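Bench notes, Sayegh cell
June 7, 2024

Okay, the right hand is back on! Swapping the thumb tendon took most of the morning, mostly because the little Zalla cover screws had been glued in by somebody (possibly me, in January) with the strong threadlocker. Use the weak stuff next time, please. Two screws came out with chewed heads and I put new ones in from the Granda drawer, so that drawer is getting low.

Tension is set at 6 clicks on the thumb, same as the left. I tried 12 first, going by the old sheet, and the thumb motor hummed like a fridge and wouldn't settle. The old sheet is for the previous tendon, so I crossed the line out. If the thumb starts feeling lazy after a week or so, go up one click at a time and write it down here!

Then wrist zero. I ran the Sasura routine with both arms parked and the right wrist came up off by 2 degrees, which explains a lot about those weird sideways grabs we kept blaming on the vision side (sorry, vision side). Saved it as profile 17. Don't load the older ones, they still have the bad offset in them.

For the grip check I stuck with the usual setup, gray basket on the left of the white table, yellow ball with the blue patch on the right. Right hand picks, left hand stays up and open out of the way. I like the ball for this since you can see straight off whether the thumb is coming in underneath or just poking at the side.

Still to do: wipe down the tabletop, regrease the left elbow, and order tendon before we're down to the last spool. Also the wrist cable boot is starting to split, so go easy when you fold the arm back.
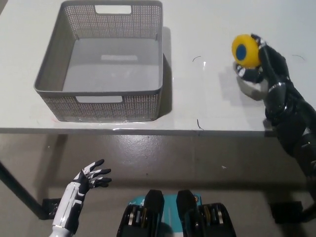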